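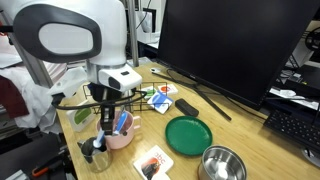
Tatuvis Releases Version 38 of Stultix Lease Accounting Software

ORVILLE, December. Tatuvis has released version 38 of Stultix, its lease accounting package for small and mid-sized property managers. The release changes how the software handles partial-month rent, shared utility charges and security deposit interest.

Earlier versions prorated rent on a fixed 30-day month. Version 38 lets the manager choose between a 30-day month, the calendar month and a 365-day year. The method is set per lease and printed on the tenant statement. Existing leases keep their current method until it is changed by a user with ledger rights.

Shared utility charges can now be split by floor area, by number of occupants or by submeter reading. A property may use a different rule for each utility. Where a submeter reading is missing, the charge is held in a suspense account and listed on the month-end exception report.

The release was tested by Hermans, a property management firm with 49 buildings and 3277 units. During the test, Hermans ran the old and new versions side by side for two billing periods. Testers filed 1085 line differences, all of which were traced to the change in proration method or to rounding.

"Most of the work was in rounding," said Alois Rainer, product manager at Tatuvis. "A statement has to add up to the cent on paper and in the ledger. Version 38 rounds once, at the line level, and carries the remainder to the last line of the statement."

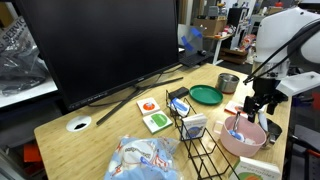
Do current customers have to convert their data before installing version 38?

Data files from version 36 and later open without conversion. Files from older versions must first be opened and saved in version 37, which remains on the customer download page.

Version 38 is included in current maintenance contracts. Customers without a contract can buy the upgrade through the Orville sales office. Release notes and a list of known issues are posted with the installer.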